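Second arm or new fingers? Budget closes end of March
Hadside Automation Board > Buying and Budgets

skunk_works_ish
We have 3,140 left and it vanishes if I don't spend it. Bagged stuff is what we do all day, and it's what I'm buying for.
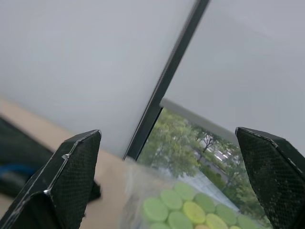
Bag of green and yellow discs, current fingers.

Option one is the Flostport soft finger set at 2,506. Option two is a used Rácz arm, no gripper, seller wants 1,000 plus collection. My manager likes option two as it looks like more robot for the money.

tallow
Option two is a very heavy coat stand until you buy it a gripper. Get the fingers.

Dezső Balogh
Disagree with both of you. Clear crinkly film is a glare problem before it's a grip problem, and you've got a window right behind the table. Pull the blind all the way down, buy a diffuse light, then see what you still need. Ours was 95 from Skunetti.

tallow
So he hands back three grand and gets a smaller pot next year? Lovely.

Dezső Balogh
He can have the light and the fingers. I did the sum — 2,601, before delivery.

skunk_works_ish
Delivery is never in anyone's sum, is it. Do the textured fingers we've got count for anything on film, or is that just for looks?

Dezső Balogh
Depends on the film. Ask Flostport for a loan set and send them a few bags first.

skunk_works_ish
Asked. They want a purchase order for the loan.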